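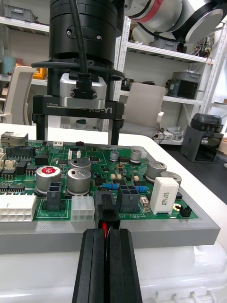 **Postura - progress report to the Rudd Fund, period 2**

We're past the halfway point and this has been the most enjoyable stretch so far. Classes are running in both Nalelbridge halls, the home exercise booklet is printed, and people have started bringing their neighbors. The first period was mostly forms and room bookings, so it's a real pleasure to have something livelier to report!

### Classes

Sixty-six people are now signed up for the standing and balance classes. Most are over sixty, with a handful of younger people who sit all day for work and came along with a parent. The Thursday morning class filled first and has a waiting list. We moved the slower group to the afternoon after several people told us the early bus was hard on them, and attendance there picked up right away.

The chair-based warm-up has been shortened. It used to take so long that the floor work was rushed, and the floor work is what people ask for (getting down and up again without grabbing the furniture is a big deal when you live alone). We now spend most of the hour on it, with mats doubled up for anyone with sore knees.

### Home booklet

We printed 1000 copies of the booklet and they're going quickly through the library and the pharmacy. Matěj Hájek rewrote the text in shorter sentences and bigger type. The page on getting out of a low chair is the one everybody mentions. The page on ankle circles needs another go - two readers did them with the wrong foot on the ground, and looking at our wording again I can see why.
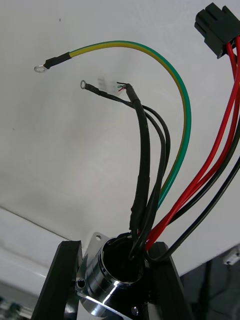 *Cables fanning out of a polished metal housing.*

### Spending

Of the 4000 granted for equipment and printing, the mats and the booklet are paid for in full. Wall rails for the second hall are ordered but not yet invoiced. Hall hire is on budget. We'd like to move what is left under "travel" to printing, as the teachers have been sharing a car and hardly claiming anything. Please let us know if that needs a separate form.

### What we're learning

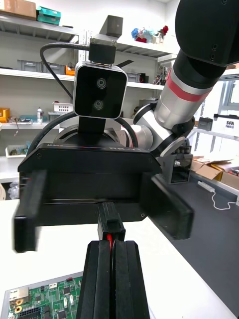
Standing tall is the hardest thing to teach in words. "Shoulders back" makes people stick out their ribs, and "chin up" tips the whole head. Matěj has had much better luck with stacking: ears over shoulders, shoulders over hips. Think of the two round lenses on that square camera, one directly above the other, and then do the same with your head and your chest. People get it in a few seconds once they have a stack in mind, and they correct each other across the room, very cheerfully.

We had also planned a written diary for people to fill in at home. Hardly any came back, so we've replaced it with a short chat at the start of class. It tells us far more, including which exercises get done while the kettle boils.

### Next period

- Fit the wall rails and open the second hall to the slower group
- Reprint the booklet with a new ankle page
- Run a trial class at the Mestilon housing block, where the residents' lounge is free on weekday mornings
- Train one more teacher so that sickness doesn't cancel a class

The Mestilon trial is the one we're most excited about. Several residents there can't manage the bus at all, and they've been asking since September when it would be their turn. You'd be very welcome to come and join in - flat shoes, and we'll find you a mat.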